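Progress report to the Illano Fund: Hudano cocktail syrups and home recipe cards
Period ending February
Prepared by Citlali Quintero

1. Recipe development
The grant covers 40 recipe cards for low-alcohol drinks that can be made in a home kitchen. Text is final for almost 70 percent of them. The agave and citrus group is complete. The ginger group is still in tasting, mainly over sugar level. 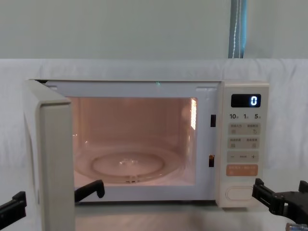

Microwave oven, door open, cavity light on.

2. Syrup method
The base syrup is now equal parts sugar and water by weight. Batches of 100 ml and 1,000 ml were made with the same ratio. Small batches lost more water during heating, so the card now tells the reader to weigh the syrup afterward and top it up.

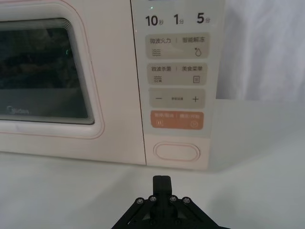
Fresh lemon juice is added cold in all versions. Heated juice gave a flat taste and has been dropped.

3. Tasting panel
Réka Rácz ran the panel at Geresa. Scores favored the drier drinks, and two orange recipes will be rewritten with less syrup.

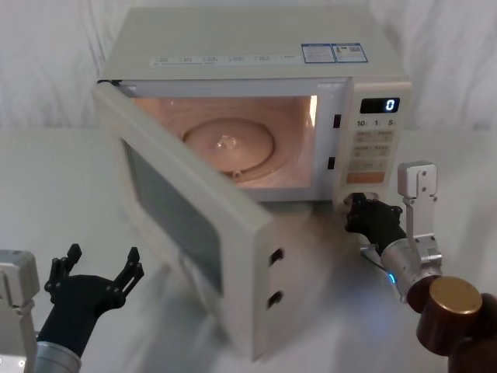
Card wording was reviewed after the panel. Several testers skipped the heating step because the text assumed a stove. A microwave version has been added, and it refers only to a plain countertop oven with a side-hinged door and a window in it. Times will be given as ranges.

4. Budget and next steps
Spending is within plan except for glass bottles. A second quote has been requested from Thái.
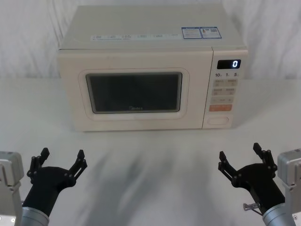

Remaining work is the ginger tasting, the two orange rewrites and print proofs. No change to the end date is requested.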